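Open day at the Hidby works, Mar 5, 2026

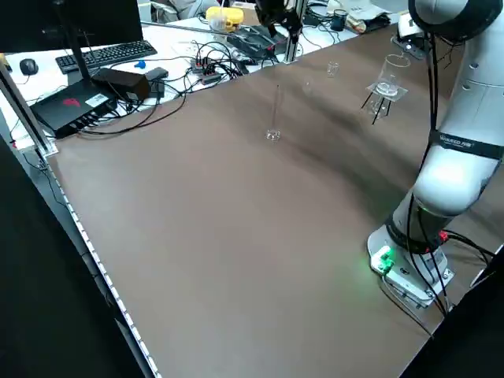 One of the large brown tabletops, with lights along the edge.

Hidby opened its doors for the day and I took the early bus out from Salian, which stops at the end of the lane. The works makes oatcakes and crackers, mostly for shops in the county, and has been on the same site for 81 years. Entry was free but you had to book a slot. Mine was the second of four.

We were given hairnets and blue overshoes and taken first to the flour store. The oats come from farms near Mikden and are milled on site, coarse for the oatcakes and fine for the crackers. The smell in there is stronger than in the baking hall, which surprised me.

The dough is mixed in batches, left to stand and then rolled out in one long sheet. Our guide told us the standing time changes with the weather – longer in winter, shorter when the building warms up. Trimmings go back into the next batch. The ovens are gas and run from before dawn until early afternoon, so anyone on the last tour will have missed them.

Packing was quieter than I expected. The crackers go into paper sleeves under the Trudura name, which the firm took on when it bought a smaller bakery up the valley. Older customers still ask for them by that name, so it has stayed on the packet.

Tasting was in the canteen afterwards. The plain oatcake was the best of the lot, especially with a hard cheese. The seeded cracker was too salty for me. Tea was included, and broken oatcakes were £2 a bag. I bought two.

The tour involves a fair number of stairs, and there is no lift to the flour store. Parking is tight – the bus is easier. The next open day is in May, and booking is through the works shop.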